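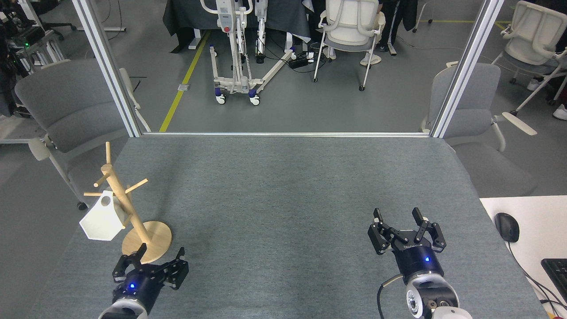 Wooden mug tree with a white tag-shaped piece on one of its pegs

Rider FAQ – Turnberg 300 Series

These are the questions we get most often about the June round. Anything not covered can go to the race office through the contact form.

What bikes can I ride?

Single or twin cylinder road bikes up to 300 cc. Fairings are optional, but if you run one it needs a belly pan that can hold oil. Mirrors, stands, turn signals and passenger pegs come off before inspection. Headlights can stay on the bike if they are fully taped.

Do I need a race license?

Yes. A novice license is enough for all races in this series. If yours is still being processed, bring the confirmation letter and a photo ID. We can't issue licenses at the track.

How long is the circuit?

We use the short layout, 1857 meters, run clockwise. The chicane before the back straight is open for this round, so lap times from last year don't compare.

How does the format work?

Practice and qualifying are in the morning. There are 3 races after lunch, each with points. The grid for the first race comes from qualifying, and the grids for the other two come from the finishing order of the race before. If you don't finish, you start the next one from the back.

What tires are allowed?

Any treaded, street-legal tire. Slicks and cut slicks are not allowed, wet or dry. Warmers can be used in the paddock but not on the grid. The Plosunum control tire rule applies only to the Stulness Cup, which is a separate class with its own regulations.

Can I enter both the 300 Series and the Stulness Cup?

You can, with one entry form per class and a bike that passes inspection for each. The schedule leaves two races between them at most, and we do not hold the grid for anyone changing wheels.

When is inspection?

Gates open at 6:30 on Sunday and inspection starts at 7:00. Bring the bike, helmet, leathers, gloves, boots and back protector together. Drain plug, oil filler and filter must be lock-wired. A sticker goes on the bike and another on the helmet – don't peel either one off before the last race.

Who do I talk to if I disagree with a penalty?

Jianhua Dai is clerk of the course for this round. Protests go to him in writing within 30 minutes of the results being posted. Jump start calls are made by the line judge and can't be protested.

What happens if I pass under a yellow flag?

If you give the place back before the next marshal post, nothing. Otherwise it is a time penalty added to your race result. A second offense on the same day puts you out of the remaining races.
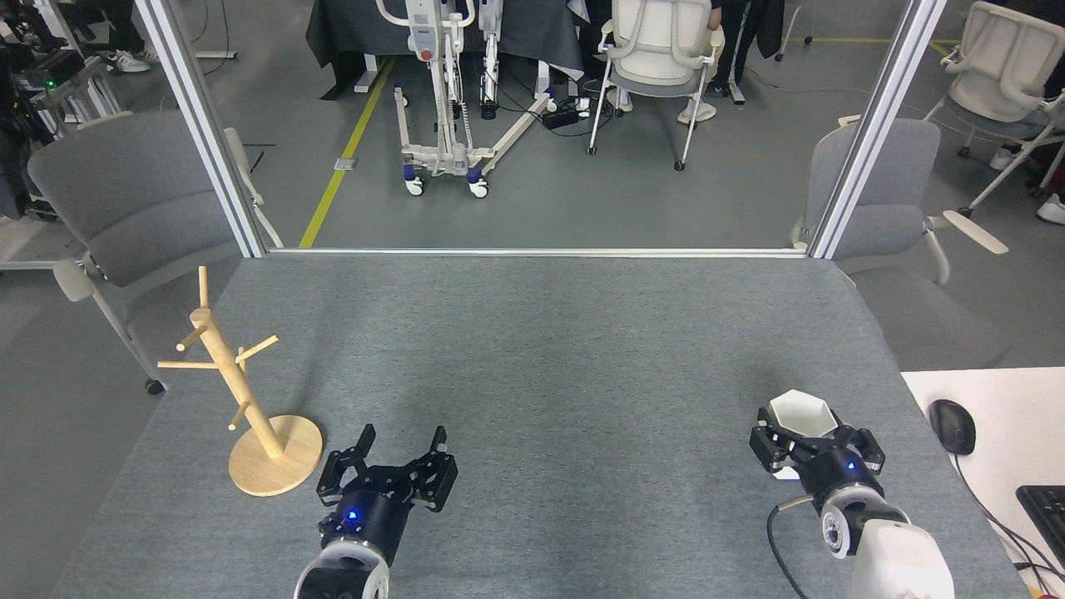

Where do I get a transponder?

Rent one at the race office with your ID as deposit. Your own transponder is fine if you put its number on the entry form. It has to be mounted on the left fork leg or on the subframe, pointing down.

Is there fuel at the track?

No. The nearest pump is the Mladenović station on the road into town. Fuel in the paddock must be kept in metal or approved plastic cans, with an extinguisher next to them.

Can I get a refund?

Full refund up to a week before the event, half after that. No refund once you have signed on. Entries can be moved to the next round one time.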